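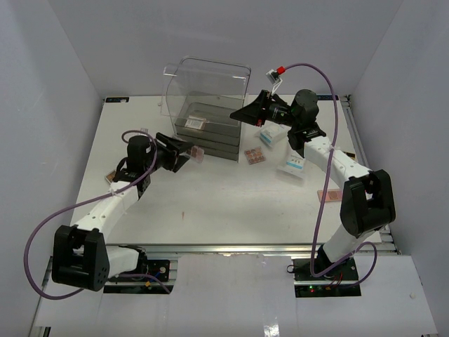
Both arms on the sorting job, left one holding on for dear life

Right, I promised a thread about why we lost most of Thursday, so get a cup of tea. 1/9

The job is dull on paper. Small sample bits on the table, two arms, clear bin at the back. Pick up, move over, let go, repeat. We call the setup Rustik and it had done 3,097 picks without anything worth writing down. 2/9

Then at pick 143 of the morning run the left gripper closed on a piece and wouldn't open again. The software was quite happy! It said the fingers were open, it said the piece was in the bin, and off it went to fetch the next one with the first one still in its fingers. 3/9

First guess was the gripper motor. Swapped it for the spare from the Blackwood drawer, ran it again, and got the same thing after 33 picks. So that was an hour gone and a perfectly good motor sitting on my desk looking hurt. 4/9

Loan Văn spotted it in the end. She wasn't even looking at the screen, she was watching the cable. When the left arm reaches far over, the cable goes tight at the wrist and the plug lifts a tiny bit. The open command never gets there, and the position reading just sticks at the last good number. 5/9

The bit that bothers me is the safety side. Our stop button cuts power to both arms, fine, tested, works. But the "are the fingers really open" check was reading that same stuck number, so it passed every single time. A check that can't fail is no use to anyone and I wrote it (in May, in a hurry, sorry). 6/9

What we've changed: more slack at the wrist and a clip so the plug can't lift. If the reading doesn't move for 216 milliseconds after a command, both arms stop where they are. And hands stay off the table until the power is off, even if the arm looks asleep - ESPECIALLY if it looks asleep. 7/9

Still not sorted: the right arm has the same plug and I haven't clipped that one yet. The Skullavik lot had something similar on theirs and ended up gluing it, which I'd like to avoid as I'm the one who has to take it apart again. 8/9

Long run tomorrow over at Alton with the new stop rule in. If anyone has a favourite small locking plug that survives being waggled all day, please send me the part number! 9/9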